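Home Forums Handheld Grippers Kits New Posts Log in

Jitano hand gripper kit, worth $859?
Posted in March by kongkaew_fan

ok so we've had 2 of the Jitano pairs on microwave stuff. Corn in, corn out. Pads are the good part, soft and they hold round things without much squeeze 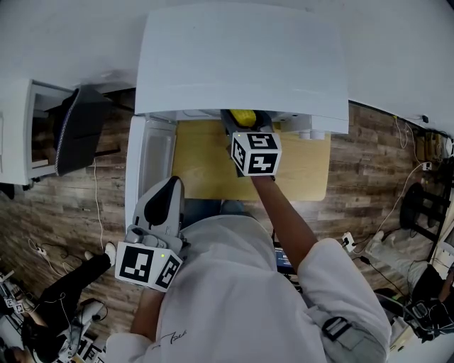 Setup took me 13 minutes once the app quit crashing. Manual is useless, go by the Granddale writeup. Wrist gets tired tho, I'd want a lighter body

dutyroller
$859 is nuts. Fornport pair is 618 and takes the same pads

kongkaew_fan
same pads yes, but the tracking drops if you turn your wrist fast. had both. Sent the Fornport back. One more from the Jitano side:
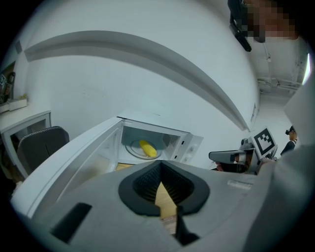 Corn on the turntable, door open, gripper view.

dutyroller
mine doesnt drop. did you update it? Theres a fix

kongkaew_fan
updated twice. still bad near anything shiny. Anyway the Jitano pad is deep enough to sort of cup things, thats what I'm paying for
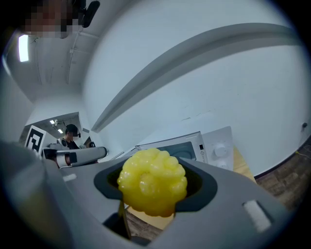 Pichit Chaimongkol
Pads wear out though. Mine went slick in almost 2 months and Jitano wont sell singles, you have to buy the set. Ask them before you order

kongkaew_fan
ugh ok did not know that. emailing them tonite

Contact | Copyright Grip Bench Forums | Back to top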